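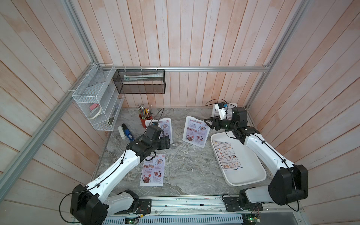 ## About Kakano

Kakano helps restaurants, caterers and training kitchens in Plestville plan and budget for robotic equipment. Rhonda Dufour leads purchasing advice and Jaxon MacDonald manages the workshop, where two-arm stations are set to everyday tasks such as handling menu cards.

Each client receives a written plan covering purchase, installation, training and repairs – with spare grippers listed separately. A deposit of 50 per cent is payable on order. Budget reviews for the coming year open in February.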